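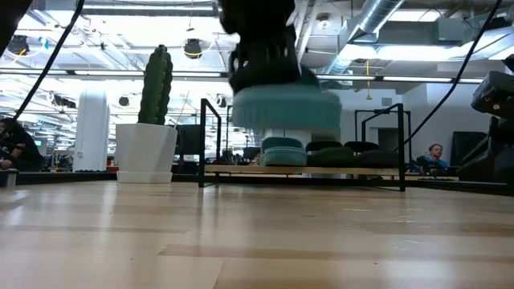

Kenneth Moffat wrote to ask why a robot company would put an accident on its About page, and whether it wouldn't be better off on a safety page somewhere with the data sheets. We did try it there first. Hardly anyone read it. The accident has more to do with how Mostau works now than anything else we could tell you, so it moved here.

About Mostau

Mostau builds and programs robot arms that handle soft and awkward household goods. Cushions, sandals, folded things, things with straps. Our customers are mostly warehouses and returns centers that get back a lot of items in no particular order and need them sorted and put on a shelf again. We started in a rented unit in Rutherford with one arm and two people. We still do all of our assembly and testing in Rutherford, in an open office where the engineers sit close to the machines.

The control software is our own and is called Flillico. It plans the arm's moves, sets how hard the gripper closes, and decides when to stop. The small parts inside the grippers come from outside suppliers. The drive boards in our first two product lines were made to our drawings.

What happened

In December, late in the afternoon, one of our test arms closed on an engineer's hand.

The arm had been running a grasp test and had stopped partway through with a communication fault. This was common at the time. The usual practice was to clear the fault from the keyboard, reach in, straighten the item, and restart. The engineer cleared the fault and reached in. When the drive board came back up, it carried out the last command it had stored, which was a close command. The gripper shut on two fingers with the force setting meant for a heavy shoe.

She got to the stop button with her other hand. The stop worked as far as it went. It cut motion, and the gripper stayed closed, holding at the same force. Our grippers were designed to keep hold of an item if the power failed so that nothing would be dropped. We had written that into the brochure as a feature. It took a second person with a hex key to open the fingers by hand, and he had to go and find the hex key.

Nothing was broken. She had bad bruising and lost a fingernail, and was off work for 3 days. She still works here and has read this page and asked for some changes to it, which we made.

What we found

The first explanation we had was that she should not have reached in. It was true that the written procedure said to switch off first. It was also true that everyone had stopped following it, including the person who wrote it. A full shutdown and restart took so long that a day's testing could not be finished if you did it every time. We knew that and had let it go on.

The second explanation was the drive board. We sent the board to Nuner, an outside test lab, and asked them to repeat the fault. They could, easily. The stored command was never erased after a communication loss, and our software never checked for one. Both sides had assumed that the other side was doing it. In our case the other side was also us, as the board was built to our drawings.

Then we went back through our own logs. The same fault had happened 26 times before the accident. In each case the gripper had closed by itself on restart, and in each case it had been written down as a bad grasp, or it had not been written down at all. Several of the notes say "closed early, reran, OK." Any of those could have led us to the cause.

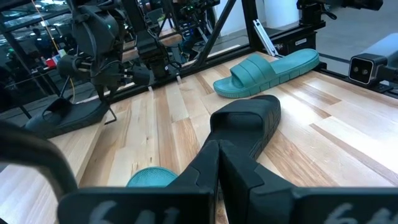

We stopped all work on the two affected lines and called every customer who had one. Most took it well. One returned the machine, and we refunded it in full. We offered the rest new boards and a new release of Flillico, and asked them to leave the arms switched off until both were in. That cost us the spring and a contract we had been counting on.

What we changed

A drive board now wakes up with no commands in it. If it has lost contact with the software for any reason, it does nothing until it is given a new command, and the software will not give it one until a person has pressed a button outside the reach of the arm. Clearing a fault from the keyboard no longer starts anything.

Every gripper has a release lever on the outside. It opens the fingers with the power on or off and needs no tool. You may drop what the robot was holding. We took the line about never dropping an item out of the brochure.

Restarting is faster. We put more work into this than into the rest. A safe restart used to be the slow way, and people will go on skipping the slow way whatever the sign on the wall says.

Force limits are set per item, and a new or unrecognized item gets the lowest one. This does mean that the arm fails to pick up some things on its first try, and customers ask us about it. It can be adjusted, but we ask to talk to you before you do it.

Before a software release goes out, each arm type has to get through 1,000 forced interruptions. We pull the network cable, cut the power, or kill the program in the middle of a move, with an item in the gripper. Soft items are in the set on purpose. A gripper that springs shut on a hard test block is easy to notice, and on a cushion it can look like nothing happened.

Anything unexpected goes in the fault log in the words of the person who saw it. "Bad grasp" has been removed from the list of choices.

What we have not solved

Our arms are not rated for working shoulder to shoulder with people while they are moving, and we don't sell them that way. If a salesperson anywhere tells you otherwise, please let us know. We have also had two smaller faults since then with cables catching at the wrist joint. No one was near either one. Both are in the fault log, along with the fix for the first. The second has a workaround and we are still testing a new cable route.

Fault log

Customers can read the full log from their account page, including faults on machines they don't own. It is updated at the end of each working month. If you are thinking of buying from us, ask and we will send it to you before you sign anything.

Contact

For sales and demonstrations, use the form on the contact page. To report a fault, call the support number printed on the base of the arm. Switch the arm off first and leave the item where it is.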